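Gripper jaw sticking half open, anyone else?

bnkwak
Folding clothes on the bed Monday with the pair of handhelds and the yellow fingers quit closing on one side. Trigger reads 100 and there's still a gap! Black stuff is the worst, it slides right out. 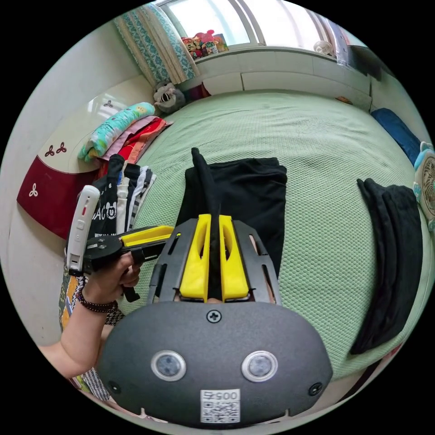

Re: Gripper jaw sticking half open
mortblackwood
Lint in the slide, I'd bet money. Mine did it after 34 folds.

Re: Re: Gripper jaw sticking half open
geumok_c
Disagree, lint feels gritty. A dead stop is a cracked link (ask me how I know...). Quit squeezing it, mine snapped and pinched my thumb.

bnkwak
Ouch, ok. Opening it up tonight.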